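**FOR IMMEDIATE RELEASE — December**

# Elorley ships Tuvura 3, one planner for both arms

Elorley today released Tuvura 3, its planning and perception software for two-arm work cells. Out now for all current license holders. New customers — from January.

The big change: one planner, both arms. Older versions planned each arm alone and checked for collisions after. Slow, and a lot of wasted motion. Tuvura 3 plans the pair together and picks the arm with the shorter, safer reach. Soft items like a plush bear are handled by the same planner as rigid ones, no separate mode.

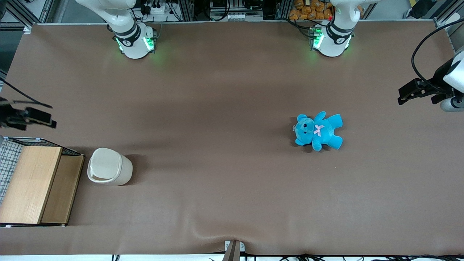 ## What's new

- Shared planner for two arms. Median plan time is down to 22 milliseconds from 46 in our own bench tests.
- Wrist view and overhead view merged in to one object estimate.
- Grasp scoring for soft goods. Plush, bagged items, folded cloth.
- Podier, our log viewer, now bundled. Replays any run step by step.

## Soft goods

Plush is hard for perception. Limbs stick out at odd angles, the outline changes every time it's set down, and a thin ribbon can confuse a grasp. Tuvura 3 looks for the thick part of the body first, then scores finger placements on either side of it.

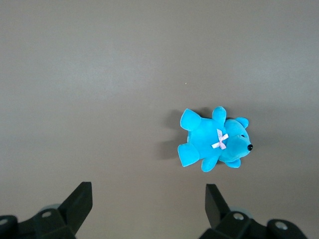
The score updates as the wrist moves in, so a poor approach gets dropped early and replaned on the spot. Operators can set the cutoff themselves. Default is fine for most cells.

## Availability

Download from the Elorley customer portal. Drivers for over 29 arm and gripper pairings included. Rotich, our older single-arm package, gets fixes through June, then moves to paid support.

Press contact: Elorley press desk, via the portal.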